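Fairclough guest house changes bedside glass routine

August 7, 2018

Rooms at the Fairclough guest house in Grekville are being serviced to a revised written procedure, under which drinking glasses, remote controls and other small items are dealt with separately from the bed and the bathroom. The procedure came into force in June and applies to all rooms on both floors.

Under the earlier arrangement, one attendant cleaned a room from the door inwards and treated the bedside area as part of general dusting. Glasses were rinsed in the bathroom basin and returned to the ledge. The new sheet, drawn up by housekeeping supervisor Bimla Sengar, gives the bedside area its own section and its own set of cloths.

Glasses are now washed in the service pantry with detergent and hot water, drained upside down on a rack and given a final polish in the room. Blue cloths are kept for glass only. Cloths of other colours are used on basins, toilets and hard furniture, and none of them may be carried in the same pocket of the trolley.

"The polish is the last contact before the guest picks the glass up, so the cloth has to be fresh," Sengar said. "One cloth does one room. After that it goes in the laundry bag, even if it looks clean."

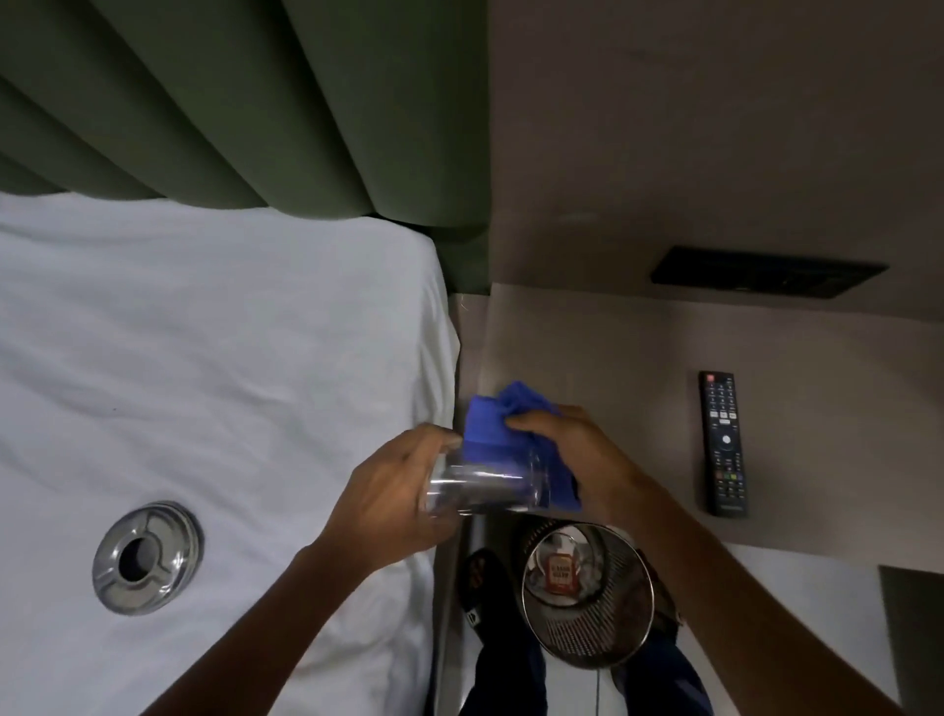
The inside of the glass is done first, with the cloth pushed in and the glass turned against it. The outside follows, then the rim. Attendants are asked to check the result against the window and to set aside any glass with a chip or a water mark that does not lift. Glasses set aside are listed on the back of the room sheet and replaced from the pantry.

Ashtrays remain in use in the smoking rooms. They are emptied into a lidded metal bin, washed apart from the glasses and dried with paper. Remote controls are wiped with a damp cloth along the sides and between the buttons, with the battery cover checked at the same time. Upholstered headboards are vacuumed with a soft brush, following the line of the padding – a job that was previously left to the quarterly deep clean.

The house has bought 2,000 cloths from Ristside, a linen supplier in Jisard, to allow for daily changes and normal wear. They are washed without fabric softener, which leaves a film on glass.

Kwaku Frimpong, who manages the building, said the work had added three minutes to the servicing of each room and that the morning rota had been adjusted to match. Check-in times are unchanged. Complaints about marked glasses had been the most common entry in the guest comment book over the winter, he said, ahead of noise and parking.

The sheet is to be reviewed at the end of the season. Sengar said the order of work at the bedside was likely to stay as it is, but that the section on headboards might be shortened – the brush fitting is slow to change over and there is only one on each floor.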